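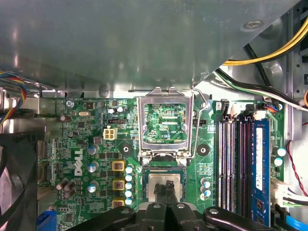
The gripper at the processor socket of a Dell desktop, with the retention bracket open.

Review: Dronell bench arm with Skoramia fingers
25/03/2019

I repair and strip office computers in a small workshop, and for 30 days I had the Dronell arm on my bench. I wanted to know one thing: can a machine take over the boring part of this work already? The short answer is no, but it is closer than I expected.

The arm comes in two boxes and needs a strong table. Mounting took me one evening. The Skoramia fingers are sold separately, which I find a little cheeky, and with them the full price was 1,082 pounds.

Good things first. The arm is quiet and it repeats a movement very well. When I showed it where a memory module sits, it went back to the same place each time, and it pulled modules out without bending anything. The latches I still opened by hand. It also sorts screws into trays if they are lying flat.

The processor socket is a different matter. The bracket stands up, the lever is at the side, there are capacitors close by, and the fingers are thick for such a small space. I tried the same job on 36 boards, always lifting the processor out and putting it in the tray. It managed 23. With the others it stopped and waited for me, or it held the processor crooked and I pressed the red button. I do this job myself in a few seconds, while the arm needs almost two minutes.

Cables are the worst. A fan wire that hangs a bit lower than yesterday is enough to confuse it. I had to tie back every loose wire before starting — and after this the computer is half finished anyway.

The software, Marikar, is clear to read but slow to save. Twice I lost a programme I had just taught. The maker promises a new version in May.

I also had the cheaper Ulter arm here last year. It was faster, but it dropped more, and I would not let it near a socket.

Who should buy it? A shop which takes apart many computers of one model can maybe earn the money back. For mixed repairs, like mine, I would wait. At home I see no use for it at all, it cannot even wipe the table it stands on.

Three stars from five. The fourth I would give for thinner fingers.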